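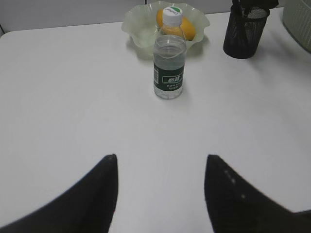

Been building a tabletop arm in the corner of our shared workshop in Trammont since December and I've reached the part where I can't decide what to do about the wrist camera. The arm is my own design, printed links, with a Preritz gripper on the end and a Dristden controller board running the joints. The camera sits behind the gripper and looks forward between the fingers. When a target is out ahead, like the green label bottle sitting in the gap with the bowl behind it, I get everything I need from that one view. The two fingers take up the bottom corners and I can live with that. The trouble starts closer in. My mount puts the lens 90 mm behind the fingertips, and once the gripper is near a target the fingers start hiding things. Do I move the camera, make narrower fingers, or stop caring and use the side camera for the last bit?

Reply from sawhorse_pete

What does the side camera see? Is it fixed or on the arm?

Reply from emaldonado (original poster)

Fixed, clamped to a post. Bowl, mesh pen holder and basket go along the back of the table, and everything to be picked up goes in front. The markers and erasers are the small stuff I want to get working by spring.
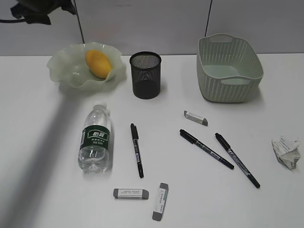 Side camera, bottle lying down with the cap toward the back.

With the bottle like that the side view gives me the angle right away. It's worse at telling how far the gripper is from the camera, and the markers all look alike to it.

Reply from Florian Vasseur

I'd leave the camera where it is and reprint the fingers. Yours are big for picking up markers. I run fingers less than half as wide and the wrist view is usable all the way in. Moving the camera means redoing your calibration every time you change your mind about the bracket.

Reply from kestrel_bench

Disagree with Florian. Narrow printed fingers flex. I went that way on my first gripper and it would hold an eraser fine but a partly filled bottle rotated in the grip. Move the camera up and tilt it down. It's one bracket and two screws, and recalibrating takes me ten minutes with a printed grid.

Reply from Florian Vasseur

Flex depends on the rib. Mine have a rib down the back and I've lifted a 300 gram jar without any rotation. Also a higher camera hits things. He's got cables hanging down on the table side already, one of them ends up right behind the rim of the glass bowl. I'd sort that out before adding anything taller to the wrist.

Reply from emaldonado (original poster)

The cables are a fair point, I'll tie them up. As for weight, I haven't put anything over 175 grams in the gripper yet, so I can't say which of you is right about flex. Here's what I mean about things getting hidden. The bowl and the mango are as clear as I could ask for, but the lower half of the bottle is behind the right finger, and the bottom is where I want to see if it's about to be bumped.

What I've tried so far, in order:

1. Rotated the wrist 90 degrees so the fingers are one above the other in the view. The bottle came back but the lower finger hid the table under it.

2. Kept the wrist level and backed off before each grasp to take one more look. Works, but it's slow, and the last stretch is still blind.

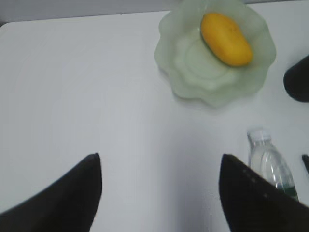
3. Used the side camera for the approach and the wrist camera only to center the gripper at the start. Best of the lot. It falls down when the arm itself is between the side camera and the target.

Reply from sawhorse_pete

I'd stick with number 3 and put up a second fixed camera on the opposite side. Cheap webcams are fine for this. I had the arm blocking problem too and that took care of most of it.

Reply from kestrel_bench

Second camera is more to calibrate, more USB, more to get knocked by whoever uses the bench next. In a shared shop I would keep everything on the arm.

Reply from Sin

Has anyone tried cutting a window in the fingers? I milled a slot through mine above the pad. You don't see a lot through it, but it's enough to know whether there's something on the far side. Didn't notice any loss of stiffness with aluminum. Printed might be different.

Reply from emaldonado (original poster)

Hadn't thought of a slot. I have enough filament to print one pair with a slot and one pair narrow with Florian's rib, so I'll do both and leave the bracket alone for now. Evaristo

Reply from Florian Vasseur

Print them on their side or the rib won't do much. I'll send you my file tonight.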